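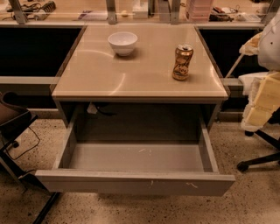
A small desk with its one wide drawer pulled all the way out.

I put off fixing my sticky desk drawer for most of a year, and then I did it on a Saturday before lunch. So if yours groans every time you want a pen, grab a candle and come along!

You'll need a plain white candle stub (no scent, no color), a sheet of 100 grit sandpaper, a dry rag, a screwdriver and a pencil. I got my sandpaper at the Panthorpe hardware store, where it comes in packs of 4, and I still have most of the pack.

First, empty the drawer. All of it, even the mystery keys. Pull it out as far as it goes, then lift the front a little and see if it comes free. Some have a catch on each side that you press while you pull, so feel around before you start yanking (I yanked, and I had a bruise on my shin until November).

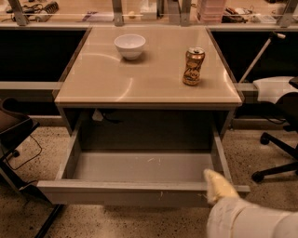
Next, wipe down the runners with the rag. You'd be amazed at the fluff in there. If you've got metal runners, check the screws and snug up any loose ones, then skip the sanding and go straight to the test at the end.

For wooden runners, look for shiny patches. Those are the spots that rub. Scribble over them with the pencil, slide the drawer in and out a few times, and wherever the pencil has smeared is where you sand. Go easy! I do 2 light passes, wipe off the dust, and try it again. You can always take off more.

Now rub the candle along the runners and the bottom edges of the drawer sides, pressing pretty hard, until they feel slick. Don't use cooking oil. My aunt swore by it and her kitchen drawers in Kumamthorpe picked up every crumb in the county.

Slide it back in empty, and if it's smooth, load it up and try again, with the heavy stuff toward the back. Mine still catches a tiny bit in damp weather, so I keep the candle in there with the pens.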